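Drotovden Tabletop Arm Package
Sold and supported by Ganness

Home > Arms and Workcells > Tabletop > Drotovden Package

If you are putting together your first manipulation bench, or adding a second one next to a bench that is always booked, this is the package we would start you on. It comes with the arm, a compact two-finger gripper, a wrist camera, the controller, and enough cable to route everything without pulling it tight. You bring the table, the computer, and the things you want picked up (more on those further down, as people tend to forget them in the budget and then come back to us in November looking for leftover money).

We like kitchen tasks for trying out a bench. The objects are cheap, everyone in the building knows what a good result looks like, and they ask a lot of an arm. A lid has to come up fairly level and stay clear of the rim. A pot is shiny and throws reflections back at the camera. Produce is round and likes to roll. If your people can plan a budget around a job like that, they can usually plan one around their own.

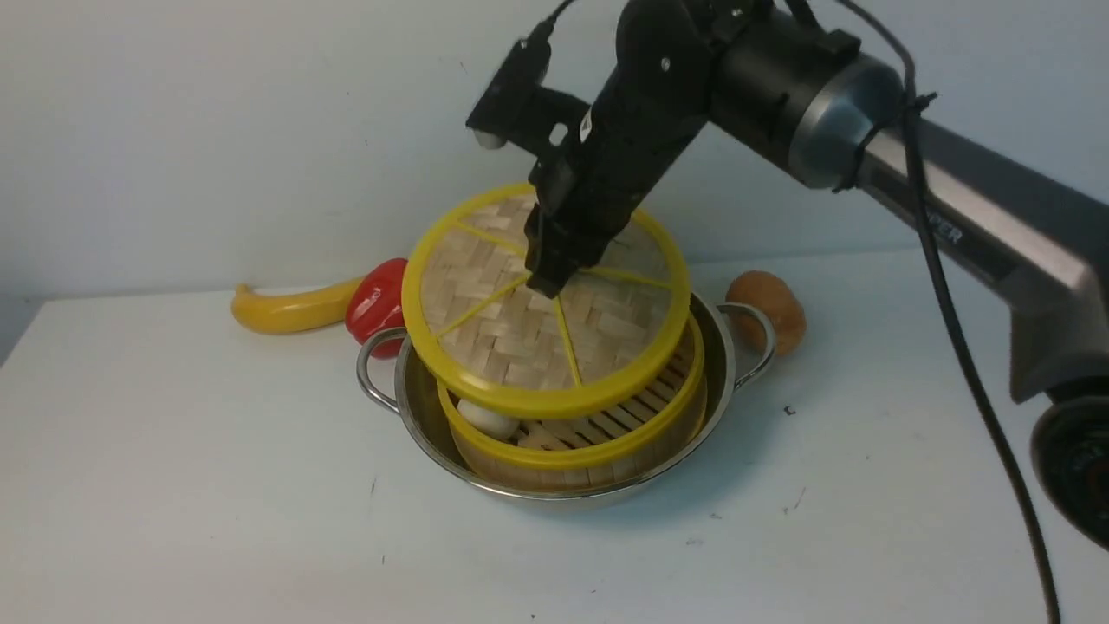
Lid handling on a bamboo steamer, with the gripper holding at the center of the lid.

What to plan for besides the arm

Table. Please don't skimp on this one! The arm is only as steady as whatever it is bolted to, and a folding table will wobble in ways you'll spend weeks blaming on software. A tabletop 80 cm deep gives you a comfortable working area with room left over at the back. We sell the Rizk bench frame separately, though any stiff table with a solid top will do.

Props and spares. Set aside a small yearly amount for the objects themselves. Woven and bamboo items wear at the spot where the fingers close, so buy two or three of the same model while the store still has them. Toy fruit lasts nearly forever; real vegetables do not, and somebody has to shop for them.

Fingertips. The package includes 8 spare fingertip pads. Most of our customers go through a set faster in the first few months, while everyone is learning how hard to squeeze, and then things settle down.

Cables and ties. Leave a generous loop at the wrist and check it whenever you change the task. A replacement wrist cable is part no. 363, and we'd suggest ordering one along with the arm so you aren't stuck waiting for it.

Training. Trefor Voyle runs the setup call every Wednesday at 10 a.m., and a seat for your whole team is included in the price. He is patient and will happily go over time.

Ordering

Packages ship from our Diststead warehouse, and some 161 are out with customers now. Quotes are good through the end of the following month, and we can split the arm and the accessories onto separate quotes if your purchasing office prefers it that way. Ask for the Drotovden planning sheet when you write and we'll send it with the quote.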